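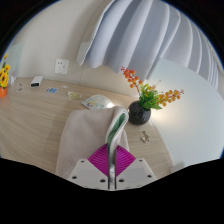
Thick cloth, pinched up in the middle, next to the black vase.

How to fold a thick cloth without the fancy methods

By Zdenka Todorova, 11/7/19

I've read a lot of folding advice and I believe maybe a quarter of it. Most of it was written for thin cotton napkins. Try it on anything heavy and you get a lump that springs open as soon as you let go.

The one I doubted most was the center pinch: grab the cloth in the middle, lift, let the sides drop, lay it down. Kevodari's housekeeping booklet swears by it. I gave it a fair try with a pale pinkish cloth that shows dark green on the inside of the fold. It's fine for getting a cloth off the table. As a fold, I'm not convinced, and I'll say why in step 3.

What you need

A flat table with nothing on the half you're working on. Move the vase. I left mine where it was and spent the whole time worrying about the berries.

Steps

1. Spread the cloth flat, good side down. Smooth from the middle out with your palm. Soft creases will go by themselves. Sharp ones won't, whatever you've read about "resting" the fabric overnight.

2. Pinch the center and raise it a few inches. Thick fabric stands up in a loop and leans to one side. Let it lean.

3. Look at the two sides before you go any further. If there's a lot more cloth on one side than the other, your pinch was off center and the fold will be crooked. Put it down and start over. Pulling the short side to even things up only stretches it.

4. Lay the loop over in the direction it's already leaning and press along the thick edge for about 25 seconds. Viorica Stojanović says 100, with a heavy book on top. I tried both and couldn't tell them apart.

5. Fold in half again, this time from the edges like a normal person. Stop there. A third fold in fabric this thick makes a brick.

Storing

Stack no more than 6. Rolling is supposed to prevent creases, but all it did for mine was move them somewhere else.

If you only have one or two cloths, skip step 2 and fold edge to edge from the start. I mostly do.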